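Search this site Search Enter keyword Go

The table is not the problem

By Maham Memon

Every November the same advice comes round again, and every November I read it with my coat still on, standing up, because the kitchen chair has a bag on it. Clear your surfaces. A clear table is a clear mind. Touch each object once. This year the advice arrived in my building as a talk, held in the ground-floor lounge at half past six, given by a man from a company called Vevatari that sells drawer inserts and a 33-page workbook to go with them.

I went in doubtful and came out more so.

The speaker was pleasant and had clearly done this many times. His argument was that any object left on a table is a decision you have put off. He had a slide with a number on it, 1274, which he said was how many loose items a typical apartment holds. I asked who had counted. He said it was an internal figure. I have been in enough meetings to know what an internal figure is.

My neighbor Satish Khurana bought the workbook anyway. He is a more hopeful person than I am, and he gave it a fair try over eight evenings. The first exercise tells you to put things on your dining table and sort them by "purpose family." Food things with food things, work things with work things, and so on. It sounds easy until you do it with the stuff people really have lying about. Is a steel bowl a food thing? Satish mixes pancake batter in one and keeps screws in another. A work glove might be for the garden, or for getting a hot bulb out of the lamp in the hall. A snack in a wrapper is food, I grant you, but his lives in a coat pocket and always will. 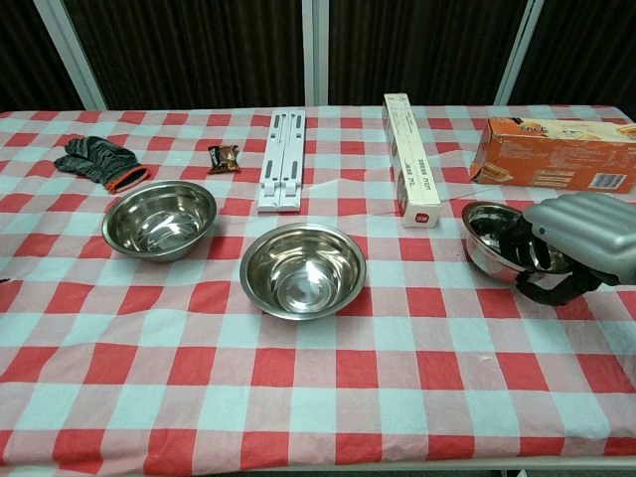

The workbook has no answer for any of this except to buy another insert. The Flotari system, which my sister swears by, does the same thing with clear boxes and costs more. I have looked through the Dankwa catalog too, and it is page after page of white tables with one lemon on them. I would like to know where that household keeps its mail.

What bothers me is the idea that a table in use is a table gone wrong. My grandmother had a checked cloth on hers from breakfast until bedtime, and it was never flat, and things came and went on it all day. She peeled on it, paid bills on it, cut out dress patterns on it. When supper was ready she pushed whatever was there to the far end and set out the plates. That was the system. It took less than a minute and she didn't need a workbook to explain the far end of a table to her.

I can hear the objection, because Satish made it on the stairs. Some people feel better in a tidy room, he said, and what is it to you? Fair enough. I feel better in one myself, for an hour or so. I wash up every night and I don't leave food out. Dirt is a different matter, and I notice that the people selling inserts like to blur the two - as if a glove left next to a bowl were one step from mice.

But I don't accept that putting a thing out of sight is the same as dealing with it. Last winter I cleared my own table according to a method I had read in the Billisport newsletter, of all places, which had wandered off from running shoes into lifestyle. Everything went into baskets. The baskets went into the closet. In March I bought a second tape measure, a second pair of kitchen scissors and a second laptop stand, and by summer I had found all the first ones. The table looked lovely the whole time. I ate at the counter so as not to spoil it.

The Vevatari man said at the end that he follows five rules at home and has never looked back. One of them is that no object may spend the night on a table. I wanted to ask about the jigsaw puzzle, the half-wrapped present, the school project with the glue still drying. A home where nothing may stay out overnight is a home where nothing that takes longer than an evening gets made.

Satish stopped at the fourth exercise. The workbook is on his dining table, toward the back, under a seed catalog, and he tells me he means to return to it. I have borrowed one of his bowls in the meantime and I'm in no hurry to give it back.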